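Keep the card small

I have been to a lot of cake tables. My sister runs the one at the Beltasthorpe summer fete, and every May I get roped into setting out plates and writing labels. After years of this I have come round to a view that will annoy some people there: we put too much writing on the table.

Last year each cake had a folded sheet next to it. Name of cake, name of baker, a line about the recipe, a line about whose grandmother it came from. People stood and read. The queue went back past the tombola. Sheldon Després, who took the money, asked twice if we could turn the sheets face down.

A cake mostly explains itself. If it is pink and has icing running down the sides, a buyer knows within a second if they want it. What they can't tell is who made it, or if it came out of a box from the shop. One word settles that.

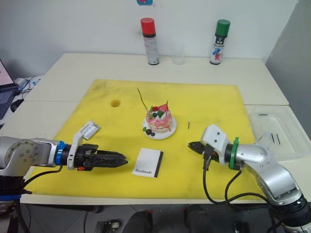

A toy cake with white icing drips, and a small "Handmade" card in front of it.

Even with a toy cake, the card does its work. It is small, it lies flat, and it sits in front of the plate where your eye goes after the icing. I would happily see the same at Beltasthorpe, and at Turthorpe too, where the labels are now on sticks and fall over.

Allergens are a separate matter and I am not arguing about those. Nuts, eggs, milk and the rest should be written out properly, in big letters, on one board at the front with somebody standing by it to answer questions. That board should be as long as it needs to be.

The grandmothers can go. If a buyer wants the story, the baker is usually three feet away and glad to be asked. My sister disagrees and has already bought the folded card for next time, 382 sheets of it, so I expect I will be writing on them.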